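Horkport Robotics Club
Minutes of the regular meeting, Thursday, 6:30 p.m., upstairs room

Present: Marianna Laskowska (chair), Kacper Bielecka, Sinéad Horgan, Tarek Abou Zeid, Bronisława Szulc (minutes), and 11 student members. Apologies from the two families stuck behind the bridge closure, who did send cookies ahead with a neighbor, and we thank them warmly.

1. Last meeting's minutes
Read and accepted with one correction. The spring contest is the Terkier Cup, with a k, and I have now fixed it everywhere I could find it.

2. Terkier Cup
Marianna has the new rule sheet. Teams get 16 minutes for the tidy-up round, including setup, and may restart once. There was a long and very good-natured discussion of whether a dropped item counts against you if it lands in the right place anyway (Kacper feels strongly that it should not!). Marianna will write to the organizers and ask. Three students would like to drive in the first round, and we agreed to let each of them have a full practice turn before anyone decides.

3. Money and supplies
The grant from the Rutkowska Fund has come through and Sinéad has already written the thank-you letter, which was passed around for everybody to sign. We will spend it on spare gripper fingers and a better power strip. Tarek asked that the old strip be thrown out this time and not put back in the cupboard.

4. Team Hunero progress report

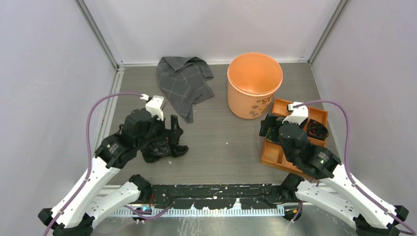

Team Hunero spent most of January on getting both arms to work at the same time without one having to wait politely for the other. Tarek explained that each arm now has its own list of jobs and only checks in with its partner when it wants to cross the middle. The students would like to try a proper sorting run next, with soft things such as the plaid cloth going into the orange bucket and small things into the divided tray. Sinéad wondered if the purple cables have enough slack for the longer reaches, and Kacper will go over both with the students before the next practice. We had a nice round of applause for the team, who have put in a great many evenings.

5. Parents' evening
Agreed to run a short demonstration, with students doing the talking. Bronisława to borrow folding chairs from the library.

6. Any other business
The upstairs key sticks. Please lift the door a little as you turn it.

Meeting closed at 8:05 p.m. Next meeting same time, same room, and Kacper is bringing the snacks.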